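The Snack Sorter on the Back Bench

By six in the evening the laser cutter at Hirnolmont is usually shut off, and the back bench gets its share of the power strip again. The bench is a wide wooden tabletop pushed up against a white wall. Two robot arms are bolted to a rail along its front edge, and for most of the past year they have been learning to move small packets of food and tissues.

Hirnolmont is a shared workshop on the ground floor of a former print shop. Members pay by the month and bring their own projects. The sorter started as one member's project and now belongs to the bench. The group calls it Parsons, after the street outside.

The goal was modest from the start. Tip a handful of packaged goods onto the table, and have the arms pick them up one at a time and put them in a plastic basket. The builders chose packages because they are cheap, they come in awkward shapes, and the corner store sells them.
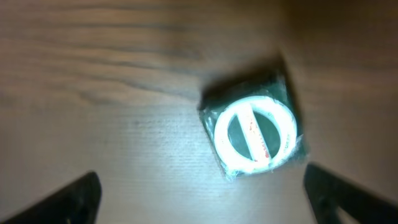 Small, flat packages have been the hardest. A box gives the fingers two firm sides to close on. A flat packet lying on wood gives them very little, and shiny wrap makes it worse for the cameras. Under a bright lamp the wrap throws back a glare, and the software has been known to put the edge of a packet a finger's width from where it is. The group tried a darker lamp, then a paper shade, and then gave up on lighting and worked on the approach angle.

The arms now come in low and turned to match the packet. That change took the better part of a winter. The log for it runs to 443 attempts, kept in a spiral notebook because the bench computer was being rebuilt.

Bags behave differently. They sag, and they rarely hang the same way twice. The fix was to lift slowly and wait a moment before swinging toward the basket.

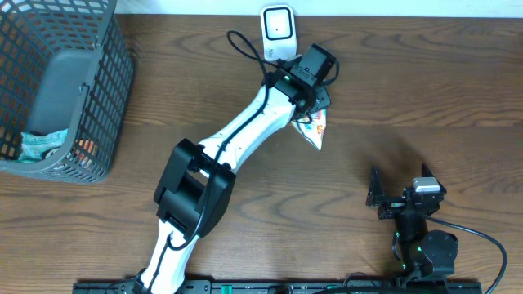 One of the white arms with a snack bag in its gripper. The basket is at upper left.

The control program is called Citerico, and it was written at the bench over several months. It has a short list of motions and a longer list of conditions for stopping them. If a motor draws too much current, the arm stops. If a camera loses its picture, the arm stops. Most evenings in the first months were spent finding out which of these had happened.

Cables caused more trouble than code. The first version had them tied tightly to the arms, and the connectors at the wrist worked loose every few days. The second version left so much slack that a loop caught on an elbow and pulled a plug out. The present layout uses clips along the forearm and a free loop at the joints. It has needed no repair since September.

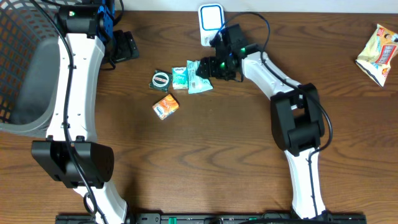

Working with two arms raised the question of who goes first. When both reached for the same pile, they met in the middle and both stopped. Citerico now divides the table down the center. Whichever arm is closer to a package claims it, and the other stays back until the first has cleared the line. It is slow to watch, but the arms have not touched since the rule went in.

The test the group uses is called a Golano run, after the brand name on an old crate that used to hold the test goods. A run is 200 picks without a hand on the emergency switch. Two have been completed. The best attempt so far went on to 302 before a packet slid under a gripper and stayed there.

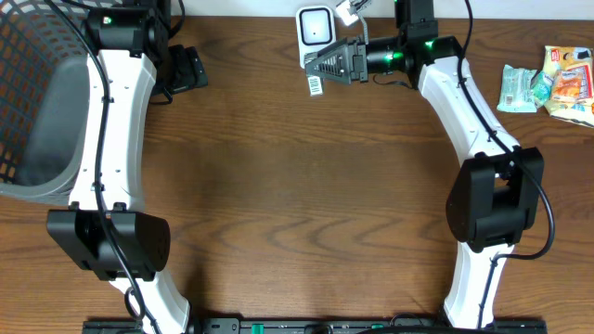 The remaining work is mostly at the basket end. Packages dropped near the rim sometimes bounce out, and the left arm has to fold itself tightly to get anything into the near corner. One proposal is to move the basket to the middle of the back edge, where both arms could reach it. That would mean measuring every camera position again, and the last round of measuring took two weekends.

For now the basket stays in its corner. The next job on the list is a new set of finger pads, softer than the present ones, which are already cut and waiting in a drawer under the bench.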